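Ulmont, guía de doblado y orden de ropa
LÉEME

Hola, y gracias por descargarte esto. Ulmont empezó como una nota en mi móvil para dejar de perder la mañana con la colada, y ha terminado siendo una carpeta con 420 fichas de prendas – camisetas, pantalones, sudaderas, trapos y alguna funda que no supe dónde meter. Cada ficha dice por dónde coger la prenda, cómo extenderla y qué forma debería tener al final. Lo he escrito yo en ratos sueltos, así que el tono cambia bastante de una ficha a otra (las de septiembre son las más largas, estaba inspirada).

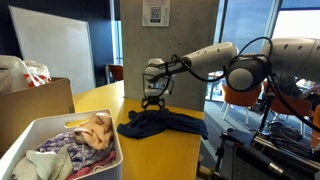 Las fichas están en la carpeta "prendas" y van numeradas sin ningún orden especial. Si buscas algo concreto, tira del archivo indice.txt, que agrupa por tipo y por tejido. Los calcetines tienen subcarpeta propia, con 23 fichas, y sí, ya sé que son muchas para unos calcetines, pero me gustan y ahí se quedan.

Antes de doblar: estirar

Casi todos los dobleces feos que he hecho en mi vida venían de saltarme este paso. La prenda se deja en la mesa, se busca una costura larga y se tira con suavidad desde ahí hasta que aparezca la forma. Con las mangas tengo menos paciencia y se nota en las fichas. 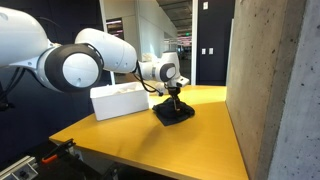 Lo que más me cuesta es la ropa oscura. En una camiseta blanca ves la costura enseguida, pero en una negra los pliegues se confunden unos con otros y acabas buscando el borde a tientas. Mi truco es fijarme en el contraste con la superficie: una tela negra hecha un montoncito sobre un tablero amarillo anaranjado por lo menos enseña bien el contorno, y si asoma una esquina plana, como la que sale ahí hacia delante, yo empezaría por ella. En una mesa oscura no tendría ni eso! Las fichas de ropa oscura llevan la letra O en el nombre para que las encuentres rápido.

Formatos

Todo es texto sin más, con líneas cortas. Hice también una versión para imprimir, que llamé Grullska, con la letra grande para pegarla en la pared. Ocupa más y no trae los calcetines.
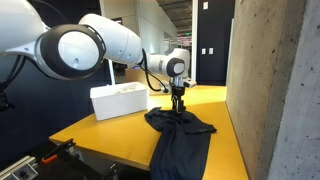

La lista de tejidos es aparte y se llama Minedik. Tiene una línea por tejido con tres datos: si resbala, si marca arruga y si aguanta bien el doblez en tres. El punto fino me ha dado mucha guerra y he cambiado su línea varias veces, así que si tienes una copia vieja, bájate la nueva. El lino sigue a medias – lo que hay vale para manteles, para camisas todavía no me fío. 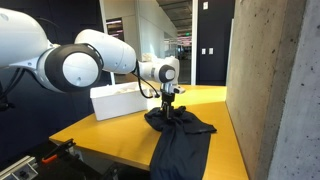

¿Sirven las fichas para doblar sobre la cama?
Sirven, aunque el colchón cede y los bordes salen menos rectos. Yo pondría una manta tirante debajo y dejaría las camisas para una mesa.

Pendiente

Faltan los abrigos, las sábanas bajeras (las odio) y una revisión de las tallas infantiles. Me gustaría llegar a las 1000 fichas, sin prisa. Si mandas una corrección, pon el número de ficha en el asunto, que si no me pierdo. Las fichas que vienen del cuaderno Zeman están marcadas con una Z y todavía no las he probado todas.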